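2025-08-30

Pilot kitchen, tomato base, batch 13 for Onier. Writing this up same day for once.

Started late. Steam kettle 2 took forever to come up, pressure valve again. Logged it on the maintenance sheet, third time this summer. Used kettle 1 for the paste predilution and moved over when 2 was ready.

Recipe as in batch 12 except:
– vinegar added after the starch slurry, not before
– sugar down a bit, per the Onier email
– onion powder from the new Prelidik sack (old one finished, scraped the bottom for batch 12, might explain the lumps)

Starch is still the Curivex one. Have enough for maybe two more batches at this size. Reorder lead time is awful, whoever reads this first please put the order in.

Charge weight 127 kg into the kettle. Held at temperature, agitator on low. Tried medium for the first few minutes and it threw sauce up the wall above the fill line, where it dries and bakes on. Low is fine. Scraper blades look worn on one side, leaving a thin film near the outlet. Not urgent but it will start to brown and then we get black specks in the pack and everyone blames the paste.

Viscosity: better. Bostwick trough shows it running slower than 12, and no clear liquid ahead of the front. Did it twice, same both times give or take. Third reading thrown out, trough wasn't level. We need to fix that foot or get a new trough.

Taste, me plus two from the line: less sharp up front, sugar cut not noticed by anyone. One comment about "cooked" flavor. I get it too if I go looking for it. Probaby the long wait on kettle 1 with the paste already warm. Don't want to change the recipe for that. Repeat with a proper start first.

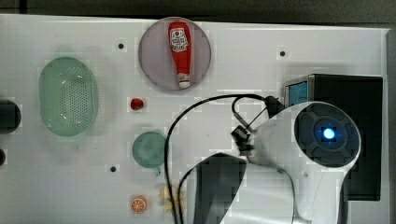 Ketchup bottle on plate, colander and strawberry alongside.

Filling. Ran the squeeze bottles on the small filler, 376 good ones out of it before we stopped. Losses mostly at the start, nozzle drip on the shoulder, then label won't stick. Wiped down and slowed the filler and it settled. Caps torqued by hand on the first tray, then the capper. A few caps cross threaded, all from the same bag as far as I can tell. Bag set aside on the shelf by the scale with a note on it. DON'T USE.

Fill temp drifting down toward the end of the run because the hopper has no jacket. Last two trays marked with blue tape, keep those out of the shelf life set. They can go for the squeeze test, the temp doesn't matter there.

Paste supply. Maurya drums: opened two. First one good, color deep, no off smell. Second one had a darker ring at the top of the bag where the air pocket was. Skimmed it off and kept a jar in the fridge, bottom shelf. Lot number on both ends in 1714, so same lot, and I'd want to know if the rest of the pallet is like this before we commit the October run to it. Send them the jar photo and ask about headspace. If they come back with "normal for the season" again then ask for brix and color per drum, not per lot.

Onier want a decision on the lower salt version. My view – do it as a separate batch, don't stack it on the vinegar change. We did two changes at once in spring and spent weeks arguing over which one did what. Salt also moves the set of the starch a little so viscosity would have to be redone anyway.

Shelf life set: one tray ambient, one tray warm cabinet, one tray fridge as reference. Warm cabinet door seal is loose at the bottom corner, stuffed with foil for now. Check the logger is actualy recording, last time it wasn't and we lost the first week.

pH okay, under limit with room to spare. Meter calibrated before, drifted slightly by the end, recheck buffers, the pH 4 bottle is nearly out and past its date.

Cleaning: kettle 2 rinsed, caustic, rinsed. Kettle 1 rinsed only, needs the full wash tomorrow before anyone puts anything dairy in it. Filler stripped, gaskets soaking in the blue tub. One gasket has a nick, spare is in the drawer under the sink (wrong label on the drawer, says hose clips).

To do
– starch order
– jar photo and questions to Maurya
– cap bag back to supplier, or at least a complaint
– level the Bostwick trough
– valve on kettle 2!!
– ask Prelidik for a spec sheet on the onion powder, sack came without one
– batch 14: same recipe, cold start in kettle 2, nothing else changed

Samples for Onier are in the walk-in, left side, six bottles taped together. Courier comes before lunch.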